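Skip to content | Projects | Docs | Downloads | Changelog | Contact

Filed under: Robotics software / Bin picking

# clomel-pick

Clomel is the planning and tooling layer we run between a depth image and an arm that would like to hit the side of a bin. It takes grasp candidates from Loline (our detector, separate repo), throws most of them away, and plans a path for whatever survives. This README covers the planner, the replay tool and the logs that ship with them. Detector training is in the Loline docs, which are shorter than they should be.

Last edited 2026-02-05.

## Status

Works on our cell. Has been persuaded to work on one other. The config format changed in October and the old files will load without complaint and then do something else, so run `clomel migrate` first.

## What it does

- Filters grasp candidates against the bin walls, the floor and the other parts.
- Checks the whole arm for collisions, cables included, using a fat capsule model.
- Orders the picks so that parts lying across other parts go first.
- Writes a log entry for every decision, including the embarrassing ones.

The cable model deserves a word. The first version of the planner knew about the links, the flange and the gripper, and believed that the cables were somebody else's problem. It found very short, very elegant paths. Cables now get their own chain of capsules, padded by 50 mm, and the paths have become longer and uglier.

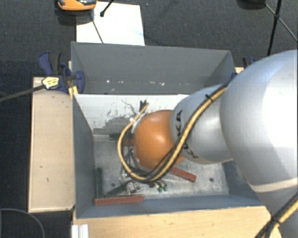
*Red and green bars in the bin, gripper down near the floor. The yellow and black bundle looping around the orange joint is what the capsule chain stands in for.*

Bars along a wall are the hard case. The gripper wants to come straight down on the middle of the part, the wall wants to be where it is, and the planner has to choose between a tilted approach and a grasp close to one end. By default it tries the tilt first. Set `wall_policy: end_first` if your parts are light enough not to swing.

The bin itself is modeled as five flat panels. If the walls slope, enter the slope; `clomel fit-bin` will estimate it from a scan. Scuffed metal gives patchy depth, and the holes in the depth map are treated as occupied unless you say otherwise. You will be tempted to say otherwise.

## Quick start

 git clone the repo
 pip install -e .
 clomel check config/cell.yaml
 clomel replay logs/eto_small --dry-run

Dry run is the default for `replay` and has to be turned off by hand with `--live`. It used to be the other way round. Please clamp the bin down before you go live, and measure it again after you clamp it.

## Logs

The Eto set holds 2000 pick attempts in a single cell. Each entry has the depth map, the candidate list, the chosen grasp, the joint path and a result code. There are 9 result codes. Code 7, "other," is larger than we would like.

Some 800 of the attempts include a full planner trace. The rest were recorded before anybody thought to turn tracing on.

Color images are included for viewing only. Clomel plans from depth and doesn't care what color anything is, so a failure on green parts is a failure on parts.

## Known problems

- Two parts lying side by side and touching are often merged into one wide part, which the gripper then declines to open for.
- `fit-bin` can mistake a clamp on the rim for a piece of wall. Mask it out.
- The path smoother sometimes makes a path slower. It is still called the smoother.
- Collado, the web viewer, shows the cable capsules one step behind the arm. The planner has them in the right place; only the drawing lags.

## Not included

Robot drivers, safety logic, calibration. Collision checks in Clomel are for planning and must not be used as a safety function. Your cell has its own stop circuit, and it should stay plugged in.

## License and issues

Code is MIT, logs are CC BY 4.0. When opening an issue, attach the config and the log entry. "It went sideways" is accepted as a title if the log agrees.

We use cookies to remember your settings. Accept | Decline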